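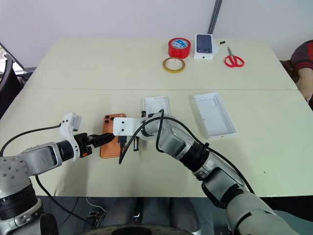 Diplomatic Protest and Response
Notes for Session 5
Tutor: Milan Schouten

Last session dealt with how states recognise each other. This one deals with what they do when they are annoyed with each other but want to keep an embassy open. Read the notes before class and bring the case sheet with you.

1. Forms of protest

A government that objects to something another government has done has several ways of saying so. In rising order of seriousness, the usual ones are:

An informal word between officials
A note verbale, written in the third person and unsigned
A formal note, signed by the minister or the head of mission
Summoning the ambassador
Recalling one's own ambassador for consultations
Declaring a diplomat persona non grata
Breaking off relations

The order isn't fixed. Some ministries summon ambassadors several times a year and others hardly ever do it, so the same step can mean quite different things depending on who takes it. Always look at a ministry's past practice before you judge how angry it is.

Note the difference between recall for consultations and withdrawal. An ambassador recalled for consultations is still the ambassador. The embassy stays open under a chargé d'affaires ad interim, and the ambassador can go back without a fresh agrément. Students mix these up every year in the exam.

2. The legal side

The main text is the Vienna Convention on Diplomatic Relations of 1961. For this session you need:

Article 4, on agrément. The receiving state need not give reasons for a refusal.
Article 9, on persona non grata. Again no reasons need be given.
Article 41, on the duty to respect local law and not to interfere in internal affairs.
Article 45, on what happens to premises and archives if relations are broken off or a mission is recalled.

Public criticism of another state's policy by a minister at home isn't covered by the Convention. An ambassador who says the same thing on local television may be told that Article 41 has been breached. Where criticism ends and interference begins is disputed, and you should be able to put both sides.

3. Case: the Brurneto fishing dispute

This is the teaching case we will use until December. Stustureo and Roltville are neighbouring coastal states which restored full relations after a long gap. Brurneto is a bank in waters claimed by both. A Stustureo patrol vessel detained 20 fishermen from Roltville there and held them for 5 days. Roltville's foreign minister called the detention "an act of piracy" in a speech to parliament. Stustureo replied the same evening, rejecting the wording and pointing out that the two countries have 200 joint licences in force.

Things to look for in the two statements:

Who is speaking. A minister in parliament has a home audience as well as a foreign one.
What is left out. Stustureo's reply says nothing on who owns the bank.
The choice of verb. "Rejects" is stronger than "does not accept", and "regrets" commits the speaker to very little.
Whether a next step is named. Roltville's speech asks for the men's release but sets no deadline.

The legal word "piracy" is also worth a look. Under Article 101 of the Law of the Sea Convention it covers acts by private ships for private ends. A patrol vessel under government orders doesn't fit unless its crew has mutinied, see Article 102.

4. Written work

Draft Stustureo's note verbale in answer to the speech. Use the standard opening and closing courtesies, which are in the reader under "Forms". Keep it to one page.

Then write a commentary of up to 2,000 words explaining your choices. Footnotes count towards the limit, the note itself does not. Those in the Vlad seminar group write from Roltville's side instead and should answer Stustureo's evening statement.

Hand in both parts as a single file. Late work is marked under the usual department rules.

Next session: good offices and mediation. Read chapter 5 of the reader.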